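【驻楼工作日记】Garklow公寓楼14号套间查看与整理

2025年5月8日

阅读 771　分享 14　评论 3

上午到岗后，先将前一日的交接簿核对完毕。交接簿所列事项中，须由本人办理的为14号套间换季前的查看与整理，范围包括走道矮柜、墙面开关及温控面板、卧室床品、柜体面板。依照《Grultia居室管理手册》的规定，此类查看应在一个工作日内完成，当日形成记录，记录由查看人本人撰写，不得由他人代笔。

进入套间前，已将门厅通风开启，并在门外换好鞋套。套间内采光良好，墙面为浅灰色，整体整洁程度符合一般居住状态，未见须立即处置的情况。查看顺序由走道起，至卧室止，再返回查看柜体面板，最后填写台账。

走道矮柜一项，上一季的记录较为简略，仅写有“台面物品若干，已归位”。此种写法在后续核对时不便使用：台面上究竟为何物，归于何位，均无从得知。本季起，凡台面所存物品，应按外观如实登记；用途一时不能确认的，只写形状与颜色，不作推断，待使用人说明后再行补录。本人已将这一要求写入当日的交接意见，请下一班参照执行。

矮柜上方的墙面是本次查看的重点之一。温控器与开关面板横向排列，位置距柜面较近，柜面若摆放较高的物品，即会与面板相接近，擦拭时容易碰触按键。去年冬季曾有一次因擦拭时误触而改变设定温度，次日使用人反映卧室偏凉，经查方知缘由。为此，手册后来增加了一条：擦拭温控器之前，先将屏幕所示数值抄录在纸上，擦拭之后再行比对，两者一致方可离开。

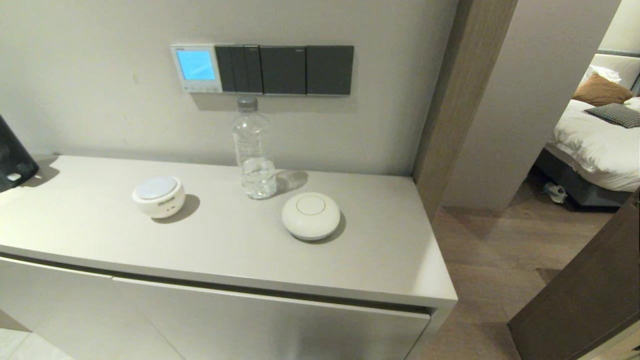

矮柜台面上的小件物品，在整理时应当全部收入柜内吗？

台面物品以原位保留为原则，仅将其移开擦拭后放回；使用人书面提出收纳要求的，方可收入柜内，并在台账中注明所放的层格。

登记结果如下。柜面平整，呈浅灰色，柜门同为浅灰色。台面存有透明塑料水瓶，瓶盖为灰色，瓶内下部有水；另存白色圆形小设备，其一顶部呈半透明圆拱状，机身为短圆柱形，其一形状扁圆，顶面光滑。两件设备的用途，本人未作认定，台账中以“白色圆形小设备（带半透明顶）”及“白色扁圆小设备”分别登记，备注栏写明“待使用人说明”。

水瓶的处置，历来各班做法不一。有的同事认为瓶中既有余水，应当倒去并将瓶子清洗晾干；有的同事认为使用人随时可能取用，不宜擅动。经查手册，对饮用器具的规定为“未经使用人同意，不倾倒，不更换，不加注”。本次按此办理，水瓶仅在擦拭台面时短暂移开，随后放回原处。考虑到水瓶与墙面开关相距甚近，本人在意见栏中建议使用人今后将盛水容器放在距墙面电器稍远的位置，以保安全。该建议属提示性质，不作强制要求。

柜面擦拭使用微湿软布，由内侧向外侧依次进行，完毕后再以干布复擦一遍。清洁剂取用库房所存Hisona中性配方，每瓶600毫升，按瓶身标签的比例稀释。需要说明的是，柜面贴近墙根的一条最易积灰，以往常被忽略，原因在于布面折叠过厚，难以伸入。本次改用单层软布包裹薄刮片，先取灰，后擦拭，效果较好，今后可照此办理。

墙面部分，温控器为白色，屏幕呈蓝色；开关面板为深灰色，近温控器的一块分为窄条按键，其余为宽按键。深色面板上指印较为明显，须以干布轻拭，严禁将清洁剂直接喷于面板之上。擦拭前后均已抄录并比对温控器数值，两次一致。各路开关逐一试按，反应正常，按键无松动，无异响。窄条按键之间的缝隙较细，用软毛刷清理，毛刷用毕已洗净放回工具包。

柜体一端靠放有深色物品，外侧可见白色小标签。该物品不属于本套间登记在册的配置，本人未予翻动，仅在台账中记为“深色物品，靠放于柜端”，并在留言条中请使用人自行确认是否长期存放于此。如需长期存放，应注意不妨碍柜门开合，亦不得占用通行宽度。

随后进入卧室。卧室与走道之间为木色门框，地面铺中等棕色木地板。门框下部最易被行李箱刮擦，本人俯身查看，未发现需要修补的深痕，仅有些许浅印，以软布擦拭即可。地板按木纹方向清扫，未使用湿拖。此前曾有同事为求省时，以湿拖快速通过全屋，致使板缝处短时受潮，其后管理处即规定木地板一律先干后微湿，且微湿擦拭须在窗户开启的条件下进行。

床品方面，床上为白色寝具，床座深灰色，床头带软包。枕头有棕褐色、黑白格纹及白色等不同样式。床头软包以吸尘器的软刷头轻吸，枕头拍松后仍按原先的位置摆放。关于枕头的摆放，手册仅规定“整齐、对称、不遮挡床头”，未规定颜色的先后次序。本人认为，使用人的摆放若已成习惯，整理时应予尊重，不宜以样板间的标准强求一致。此项意见已在上月例行会上提出，会议记录中有载。

白色寝具是否更换，须视换季安排而定。按照计划，夏季薄被将于七月前送达，届时统一更换。在此之前，现有寝具维持正常洗涤周期。为避免白色织物与有色枕套混洗，已在洗衣袋上另系布签，写明“浅色”与“有色”。此举虽属细节，但去年曾出现白色枕套染色一事，事后清洗多次仍未完全恢复，最终只得作为抹布另行使用，实属可惜。

床座旁的地面应保持通畅，夜间起身时尤为重要。凡发现地面有零星小物，先记录其位置，再移至床座近侧靠边处，不得收走，不得放入柜中，以免使用人寻找不便。本次按此处理。

午后转入柜体面板的查看。面板平整与否，平时不易觉察，平视时往往看不出高低之差，须变换角度，由低处向上看，借光线的明暗方能辨明。本人查看时关闭了顶灯，仅留自然光，此法系早年在Rüegg安装队实习期间由师傅传授，沿用至今。
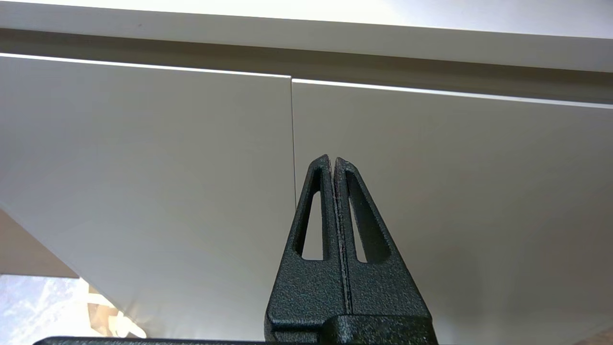
Johanna Hauser｜Garklow公寓楼管理处

两块白色面板之间的竖缝较细，表面光滑，色泽均匀，接缝处右侧面板的上沿较左侧略低，形成一处小的落差。依手册的分级，此类情况列为“观察”，不列为“维修”。列为观察的理由在于，面板本身未见破损，使用功能不因此受影响；而落差是否会逐渐加大，须经一段时间的比对方可判断。本人已在台账中写明方位，即“右低于左”，并约定于七月复查时由同一人、以同一方法再行查看。

此处附记一点看法。面板的高低差，成因不外乎安装时基准未取准、连接件松动、地面局部不平等数种，仅凭外观不能断定属于何种。以往有同事见到落差即动手拧调连接件，拧调之后一处平了，另一处却又显出缝隙，最后仍须请安装人员重新校正，耗时更多。故今后凡属观察级别的落差，值班人员一律只记录，不调整。确需调整的，应先填写维修申请，由Rüegg派员到场办理，调整前后均须签字。

为便于复查，本人翻检了库房所存的同类配件。连接件备有两种规格，包装完好，按编号存放于第二层货架，货架标签号为139。其中一种规格的说明书已经缺失，已在申领单上补记，请采购岗位向供应方索取。调整工具须与说明书配套使用，在说明书补齐之前，该规格配件暂不领用。

面板清洁亦在午后一并完成。浅色面板怕污，亦怕过度擦拭。若以粗糙的布料反复用力，表面会出现局部发亮，与周围光泽不一，远看即成一块斑。本次使用细绒布，力度以布面能平顺滑动为准，由上而下单向擦拭。竖缝处不得灌入清洁液，仅以干刷轻扫。擦拭完毕后，待表面完全干透，再由侧面查看一遍有无水痕，未见水痕，此项即告完成。

台账编号沿用本年度序列，本次记录编为第771号。填写过程中发现台账表格的栏目设置存在不便之处：物品登记一栏过窄，外观描述稍长即须另起一行，与相邻栏目错位。建议下一次印制表格时，将物品栏加宽，将“处置方式”一栏改为勾选，以节省书写时间。此项建议已另纸写明，夹在台账封底。

离开套间之前，按规定完成以下各项：窗户关闭并扣好，灯具关闭，温控器数值再次核对，工具逐件清点入包，鞋套取下后放入专用袋。留言条置于门内侧的夹板上，内容包括小设备用途的说明请求、柜端物品的确认请求，以及盛水容器摆放的提示。留言条措辞力求简明，不使用命令语气。

傍晚返回办公室，将抄录温度的纸条粘贴于台账相应页背面，作为备查。同事在誊录时问及，既然两次数值一致，纸条是否仍有保留的必要。本人的意见是应当保留，直至下一季查看完成为止。去年误触一事之所以能够查清，所依据的正是当日清洁人员随手记下的一张便条。

尚待办理的事项：其一，收到使用人答复后，补录白色圆形小设备的名称；其二，向采购岗位跟进说明书；其三，薄被到货后安排更换，同时调整洗衣袋布签；其四，七月复查面板落差，沿用本次的光线条件。以上各项均已抄入个人备忘簿，并在公用日程表中留有提示。

另有一事，与本套间无直接关系，顺记于此。库房软毛刷的刷毛已有脱落，本次使用的一把尚可，其余数把应在下次领料时更换。细绒布的存量充足，暂不申领。

当日记录至此，台账已交夜班同事签收。

分享 14　评论 3

相关记录
· Garklow公寓楼走道木地板养护日记
· Hisona中性清洁剂领用与稀释事项
· 浅色寝具与有色枕套分洗办法
· 《Grultia居室管理手册》温控器条款修订说明
· Rüegg柜体连接件库存整理记录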